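Moving house with 62 boxes and no lift - what do I do with all the cardboard?

Posted by tinpotgravy in Home & Moving

We're leaving a third-floor flat in Plirkstead in September and heading to a rental in Belwood, a bit over 200 km away. I have 62 boxes on order from Clovo because their online calculator asked how many books we owned and I answered truthfully, which was my first mistake.

Two things. First, is it worth paying extra for the double-walled ones for books and kitchen stuff, or is that just a way of separating anxious people from their money? Second, what happens to all the cardboard at the other end? The new place has one recycling bin shared between three units, and I've already met one of the neighbours, who raised the bin with me before telling me her name.

Budget for the whole move is $2000 and the truck has eaten most of it.

2 replies

mallee_mum
Facebook marketplace. People will take boxes for free.

Suvarna
Moved six times in nine years, so take this as the voice of experience or of someone who can't hold a lease.

Double-walled for books, yes, but get the small ones. A large box full of books is a lovely idea until you meet the second landing. Anything heavy goes in small, and doonas and cushions go in large. For the kitchen I'd buy single-walled and spend the difference on decent tape. The cheap tape lets go in a warm truck and you'll find out at the kerb.

I'd also ring Clovo and see if they'll drop the order. You are going to find boxes at work, at the bottle shop and in your own hallway cupboard, where they have been breeding. Ask what they do about unopened bundles too, and get the answer in an email.

As for the cardboard at the other end, don't flatten everything on day one. Keep the good boxes whole for a week and advertise them as a lot, pick-up only. Somebody is always moving the other way. Whatever's left, slit the tape along the bottom, pull the staples if there are any, and tie it in bundles you can carry under one arm. Most council tips take clean cardboard, but look up the opening hours before you load the car. I have sat outside a locked gate at 4 pm with a hatchback full of box and no rear vision.

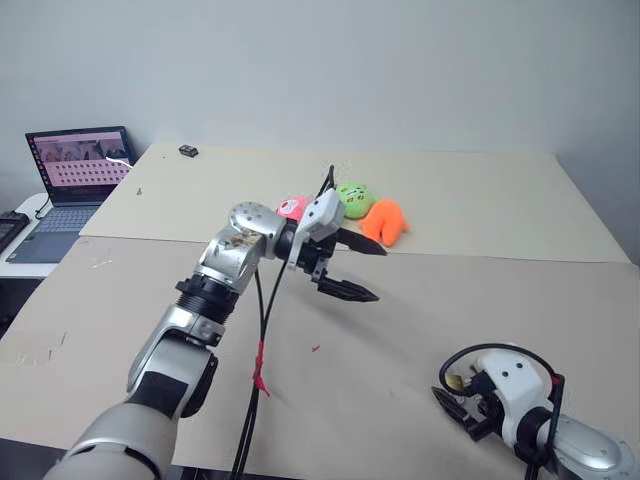 Keep a few big flat pieces back for yourself, though. They go under the fridge feet when you shuffle it in, they save the floor while you're putting the bed together, and they'll cover a table if you get the urge to paint something. I also lay them over weeds and put mulch on top - peel the tape off first or you'll be digging it up for years.

Be nice to the bin neighbour. Offer her a couple of boxes. Mine took eleven and has been civil ever since.

tinpotgravy
Thanks both. Rang Clovo and got it down to 40, which felt like a triumph until I looked at the bookshelf again. Have bought the good tape.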